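Cable change gets sorting arm back to work at Pekton

A robot arm used to pick mixed parts out of a bin at the Ramalho workshop in Pekton is running again after a change to the way its cables are routed.

The arm had logged 3348 hours when it began to stop part way through its reach in November. Farah Mangundap, who looks after the cell, traced the stops to a cable that was being pulled tight each time the wrist turned.

The old ties were cut off and the cables given more slack at the last joint. Mangundap then ran the arm at low speed for 122 picks, and at full speed for 300 more - all without a stop.

The job took 39 minutes, not counting the test picks. The workshop now plans to look over the cables once a month and to keep a spare set on the shelf.

Yellow and black cables now follow the arm down over the bin, with a long loop around the orange-brown cover at the joint.

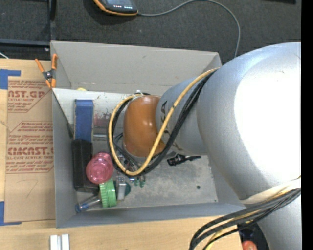

Lionel Garside said he would have gone further and fitted a sleeve over the whole run, as loose cable can catch on parts when the arm goes in low. Mangundap said a sleeve had been tried on the arm before and had made the wrist too stiff.

A second arm of the same type, at the firm's Muremley site, will have its ties changed next month.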